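**Kekelex opens hire scheme for hand-held gripper kit**

8 Sep 2018

Kekelex has started hiring out its hand-held gripper kit, which until now could only be bought outright. The hire term is 30 days and each kit comes with two grippers, a charger and a carry case. Spare finger pads are charged separately.

The kit is used to record people doing everyday jobs such as clearing a table, so that a robot arm can later be trained on the same work. Service manager Selma Jurić said 142 kits had been sold since February, mostly to small labs.

"Pads are the part that wears," she said. "We'll post a new set within seven days, and they can be changed with a screwdriver."

Nnamdi Ojo of Jernmont, which trialled the scheme, said the grippers were easy to hold but he would like the pads included in the price.

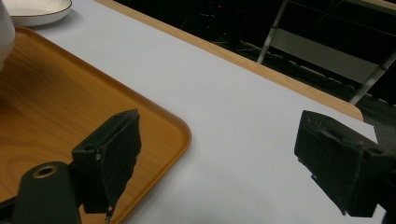 *The gripper open over a table during tray and tableware work. The finger pads show wear.*

Bookings are open now through the Kekelex service desk.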